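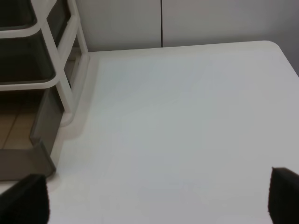 white top, rounded corner, pale wall behind

marl_and_moss
ok so desk question. Been putting this off since May. I want a white matte top for the spare room and I can't decide between the Kallberg and the Astitz. Kallberg is cheaper, Astitz has the nicer edge supposedly. I sew and do some watercolor so it's going to get pins, tea, paint water, the lot. Do matte white tops stain? Every review I read was written the day the thing arrived. Budget 300, could stretch a bit.

tinpail
Yes they stain. Had a matte white one 3 years. Turmeric, gone forever. Ballpoint, mostly came off. Mug rings fine if you get them same day.

oldharbor_6
disagree w/ tinpail. Depends totally on the finish. Mine's a Kallberg and I've had red wine on it overnight, wiped up with dish soap. What it does do is go shiny where your forearms sit. Two greasy looking patches that aren't grease. Drives me nuts in the morning when the light comes in low

tinpail
so it does get ruined, just differently

oldharbor_6
shiny isn't ruined. I still use it every day

quiltbarn
Sewing person here. Get the rounded corners, whichever brand. I had a square cornered table before and every time I pulled a big quilt around, it snagged. Also my hip. Matte is good for sewing because a glossy top throws the lamp right back at you.
Do NOT use the magic sponge things on matte. They polish it. That may be your shiny patches oldharbor

oldharbor_6
never used one. it's elbows

marl_and_moss
This is helpful, thanks. Rounded it is. Anyone have the Astitz though?

penny.drawer
Had one, sent it back. Came with a chip on the underside and the white was bluer than the shop pictures. Against a cream wall it looked like a hospital. Swap was easy, to be fair, took 6 days. Went with a secondhand Lévesque in the end and put a cutting mat over the worst of it.

quiltbarn
a blue white is better for watercolor tho? You'd see your colors straighter

penny.drawer
maybe. I don't paint. I just know I hated it

tinpail
get a cheap top and a big mat and quit worrying. whole thread solved

gravelpit
somebody at Valtham quoted me 2,278 for a custom one. For a DESK. I laughed and hung up

marl_and_moss
lol no. Going with the Kallberg, longer size if it fits between the radiator and the door, need to measure agian tonight. Will do the mat for paint days. Is felt under the mat dumb? Worried about it sliding.

quiltbarn
Felt slides worse. Use that rubbery shelf liner, but lift it now and then, mine left a waffle pattern on the old table

oldharbor_6
seconding shelf liner. and get the light colored kind, the dark one can transfer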